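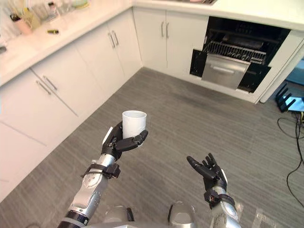 COMUNICADO DE IMPRENSA

Nament lança cozinha em L de frentes brancas para casas arrendadas e apartamentos pequenos

A linha Geltell chega às lojas em junho, com módulos inferiores, bancada e puxadores vendidos em conjunto ou em separado

Kurnstead — A Nament, fabricante de mobiliário de cozinha, anuncia o lançamento da linha Geltell, um programa de armários inferiores e bancadas pensado para cozinhas de canto. A linha é vendida numa única cor, o branco, com portas lisas e puxadores finos em barra, de tom prateado. As encomendas abrem em junho na loja da empresa em Kurnstead e nos revendedores autorizados.

A Geltell substitui o anterior programa de cozinhas de canto da marca, que deixa de ser produzido no final da estação. As peças de reposição do programa antigo continuam disponíveis para quem já tem a cozinha instalada, e os pedidos podem ser feitos com a referência que vem impressa na etiqueta colada no interior da porta do lava-loiça.

O desenho parte de uma situação comum em apartamentos pequenos: duas paredes úteis, um canto mal aproveitado e uma bancada que tem de servir para cozinhar, para tomar o pequeno-almoço e para guardar aquilo que não cabe nos armários. Na Geltell, a bancada corre ao longo da parede mais comprida e vira no canto sem mudança de nível. O tampo avança ligeiramente sobre as frentes dos armários.

"Visitámos muitas cozinhas antes de desenhar esta", afirma Vendula Kubíček, responsável pelo desenvolvimento de produto da Nament. "Em quase todas, o canto da bancada estava ocupado com frascos, garrafas e caixas que as pessoas usam todos os dias. Decidimos deixar esse espaço livre e fundo, para que as coisas possam lá ficar sem atrapalhar quem está a preparar uma refeição."

Segundo a equipa de desenvolvimento, a opção por uma só cor foi tomada cedo e manteve-se até ao fim. Chegou a ser fabricada uma pré-série em cinzento claro, usada apenas em testes internos, mas a empresa preferiu concentrar a produção numa única referência de acabamento. Na prática, uma porta encomendada este ano e outra encomendada mais tarde pertencem ao mesmo acabamento e à mesma ficha de fabrico, o que facilita as reparações em casas onde só uma frente se estragou.

Módulos e puxadores

O programa é composto por módulos de armário inferior em 3 larguras, a combinar livremente ao longo das duas paredes. Todos podem receber prateleiras interiores ou gavetas. O módulo de canto é fornecido com prateleira fixa de série e pode ser equipado com o sistema extraível Kong, desenvolvido pela Nament e já usado noutros programas da marca.

Os puxadores são montados na fábrica. Nos módulos de duas portas ficam lado a lado, junto à linha onde as portas se encontram, e podem ser abertos com a mesma mão. O cliente que preferir furar as frentes em casa pode pedir as portas sem furação no momento da encomenda, sem alteração de preço. Uma vez confirmada a encomenda, essa escolha não pode ser alterada.

Bořivoj Tichý dirige a oficina de montagem em Kurnstead e acompanhou os ensaios da nova linha. "As folgas entre portas são o que mais se nota numa cozinha branca e lisa", explica. "Se uma porta descai um pouco, vê-se logo. Por isso a regulação das dobradiças faz-se pela frente, com uma chave normal, e não é preciso desmontar nada. Mostramos ao cliente como se faz no dia da instalação, e fica escrito no manual."

Os pés dos módulos são reguláveis em altura, para compensar pavimentos desnivelados. O rodapé encaixa por pressão e pode ser retirado para limpar debaixo dos armários.

Arrumação à vista

A Nament optou por não incluir armários superiores na composição base. Quem os quiser pode escolhê-los no catálogo geral da marca, onde existem modelos com o mesmo acabamento branco e os mesmos puxadores. A empresa recomenda que a decisão seja tomada depois de algum tempo de uso da cozinha.

Para a zona da bancada, o catálogo da linha traz uma secção de conselhos de arrumação escrita por Vlasta Kubíček, do serviço de apoio ao cliente. O texto reúne perguntas que chegam com frequência ao serviço: onde pôr os frascos de vidro, o que fazer com as garrafas altas que não cabem deitadas nos armários, como organizar copos e canecas quando não há prateleiras na parede.

"A minha sugestão é juntar os recipientes de vidro no canto do fundo e pôr os mais baixos à frente", diz Vlasta Kubíček. "Os copos de uso diário ficam melhor no primeiro armário a contar do lava-loiça, na prateleira de cima. Quem usa copos direitos, sem asa, consegue encostá-los uns aos outros e aproveita a prateleira até ao fundo. E convém deixar sempre um troço de bancada sem nada. Eu deixo o que está ao lado da placa."

A mesma secção inclui indicações de limpeza. Para as frentes e para a bancada, a marca aconselha um pano macio com água morna e detergente neutro da loiça, seguido de um pano seco. Esfregões abrasivos e produtos com lixívia devem ser evitados. As manchas de café, chá ou vinho devem ser limpas no próprio dia. Nos puxadores, basta um pano seco de vez em quando — os produtos para polir metais não são recomendados.

Período de ensaio em casas habitadas

Antes do lançamento, a Geltell foi instalada em 100 casas de Kurnstead, na maioria apartamentos arrendados. Os moradores usaram a cozinha no dia a dia e preencheram fichas com observações sobre portas, gavetas, bancada e iluminação. A Nament recebeu 3104 fichas no total.

As observações levaram a várias alterações. A prateleira do módulo de canto foi subida para deixar passar panelas altas. O batente das gavetas foi trocado por outro mais silencioso. O remate da bancada junto à parede, que na primeira versão acumulava migalhas, passou a ter um perfil mais fechado. Alguns moradores pediram também uma gaveta estreita para panos da loiça, que não foi incluída nesta fase e está em estudo.

Everett Whitfield gere um conjunto de apartamentos mobilados em Kurnstead e recebeu a nova cozinha em vários deles. "O que me interessa é que a cozinha aguente inquilinos diferentes e que eu consiga mandar vir uma porta quando é preciso", refere. "Houve um caso em que pedimos uma frente nova e a troca foi feita numa manhã. Também gostei de não ter de escolher entre vinte tons de branco."

Instalação, garantia e encomendas

A instalação pode ser feita pela equipa da Nament ou por um instalador à escolha do cliente. Antes da encomenda, a empresa oferece uma visita de medição na área de Kurnstead. Fora dessa área, o cliente pode enviar as medidas através do formulário disponível em loja e nos revendedores, acompanhadas de fotografias das duas paredes e da localização das tomadas, da água e do esgoto.

Os módulos e as ferragens têm garantia de 5 anos, contada a partir da data de entrega. A garantia cobre dobradiças, corrediças, puxadores e defeitos de acabamento nas frentes. Não cobre danos causados por infiltrações nem alterações feitas nos módulos depois da montagem.

Os módulos chegam a casa já montados, com as portas protegidas por uma película que só deve ser retirada no fim da instalação. A bancada é entregue em separado, cortada à medida da parede. Em prédios sem elevador, ou com escadas estreitas, a bancada pode ser fornecida em duas peças, com a união no canto. A equipa de entregas precisa de saber isso com antecedência, pelo que o formulário de encomenda tem agora um campo próprio para o acesso ao edifício.

A embalagem é recolhida pela própria equipa quando a instalação fica a cargo da Nament. Os móveis antigos também podem ser levados, mediante pedido feito até à véspera.

Apresentação em loja

A cozinha Geltell vai estar montada na loja de Kurnstead a partir da primeira terça-feira de junho, com bancada, módulo de canto e gavetas em funcionamento. Os visitantes podem abrir os armários, experimentar o sistema Kong e levar amostras do acabamento para comparar em casa com o pavimento e com as paredes. Quem levar uma planta com medidas pode pedir um orçamento no momento.

"Queremos que as pessoas tragam as panelas delas, se quiserem, e vejam se cabem", acrescenta Vratislav Hájek, diretor comercial da Nament. "É mais útil do que olhar para um desenho."

Sobre a Nament

A Nament projeta e fabrica mobiliário de cozinha em Kurnstead, onde tem a fábrica, a oficina de montagem e a loja principal. Vende diretamente ao público e através de revendedores autorizados.

Contacto para a imprensa

Vratislav Hájek, direção comercial, Nament, Kurnstead
Catálogo, amostras de acabamento e plantas dos módulos disponíveis a pedido.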